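4/5/20 – dye shed notebook, Pestcombe

Madder again, and I'm so pleased with it that I'm writing this up before I've even washed my hands properly (apologies for the orange thumbprint in the corner). This is the Hurham root, lot 3385, which had been sitting in the crock since September while I dithered over what to put in it. Two skeins of the Peltthorpe wool went in, both mordanted with alum the evening before and left to cool in the pot overnight.

I kept the bath much cooler than last time and I really think that's the whole secret, or most of it. Last time I let it creep up while I was on the phone and we got that sad brick brown that everyone was too kind to mention. Today I stood over it with the thermometer like a hen on eggs, and the color came up slowly, a pale salmon at first, then a proper warm coral, and by lunch it was as near to the Balaskas sample card as I have ever managed. Not the same, mind you. Their red is a touch bluer, and I suspect the water. Ours is softer than I'd like, so next batch gets a pinch of chalk, crushed fine and stirred in before the root.

The linen scraps did less well. They took the color in patches, and I'm fairly sure I rushed the scouring. Whoever has the bench next, please give the rest of that linen a good long simmer with washing soda and don't trust it just because it looks clean!

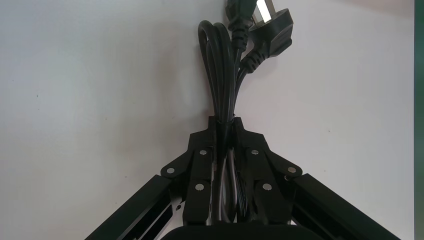 Left to do

– Rinse both skeins until the water runs clear, then hang them away from the window. Madder is good in the light but I'd like to keep them even while they dry.
– Save the exhaust bath. There's plenty left in it for a peach, and the two small skeins of mohair would be lovely in that.
– Dry the spent root on the rack and put it back in the jar marked SECOND USE, not the compost.
– Snip a length from each skein for page 9 of the sample book, and write the mordant next to it this time. I've left room beside the walnut.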